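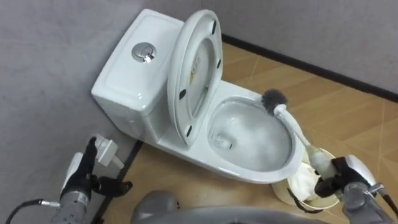
Issue 80, page 2

Can a Robot Really Clean Your Toilet?

By Ljubica Hoxha

The company Wornard says its robot can do the job you hate most. I went to its workshop in Walau to see how much looking after the robot needs. My guess was plenty.

Hamel is the robot's name. It has two legs, two arms and black hands, and one of those hands can hold a toilet brush. Fine. So can yours!

Before every job, a worker spends 90 minutes getting Hamel ready. She tightens the screws at the wrists. She tugs gently on each black cable, because a loose one can make a hand go limp. 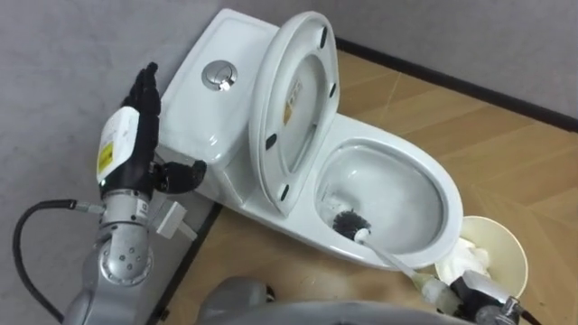 Then come the fingers. She bends them one at a time and watches the screen to see if the robot agrees about where they are. If it doesn't, she starts that finger over. A brush is thin, and a small mistake means a dropped brush.

Wornard says the hands last for 1000 cleanings.

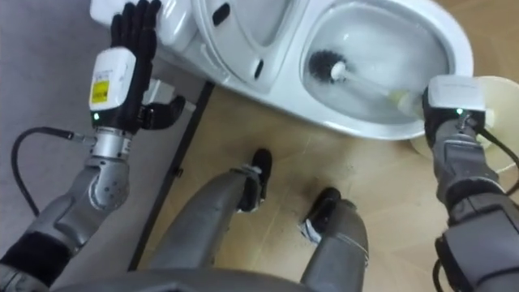 I asked who had counted. The answer was that a computer had worked it out in August. Hmm. I'd like to see somebody try it with real toilets.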